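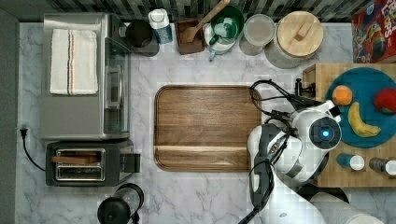
The breakfast counter, with a slice of toast still in the toaster and the tray waiting for something to do.

The wooden tray is the great optimist of the British kitchen. It is bought in December, usually for somebody else, and by 2 January 2018, when I began asking people about theirs, most had carried one breakfast upstairs and a great deal of post.

Wellington Bittencourt has been selling trays from his shop in Hevcombe for 25 years and is under no illusions. "People buy the tray for the person they'd like to be married to," he told me, wrapping one for a man who looked worried by the price. His advice is to keep it out on the worktop, flat, with nothing on it. Put it behind the bread bin and you'll next see it when you move house.

This asks a lot of a counter. Ours already has to find room for a toaster, a toaster oven (they do different jobs, I'm told, at length) and a kettle, and the top of the oven has become the official home of the tea towel. Spoons live in a wooden pot at the back beside the canisters. Fruit gets a teal plate on the chopping board, where an orange, a banana and an apple can be admired by people on their way to the cereal.

At the Widside Hotel in Tudton, where trays go up to the rooms from eight until nine, the kitchen has firm views on loading. Heavy things in the middle, toast last, and never fill the mug to the top if there are stairs. I tried it at home and got as far as the landing before the cat came down.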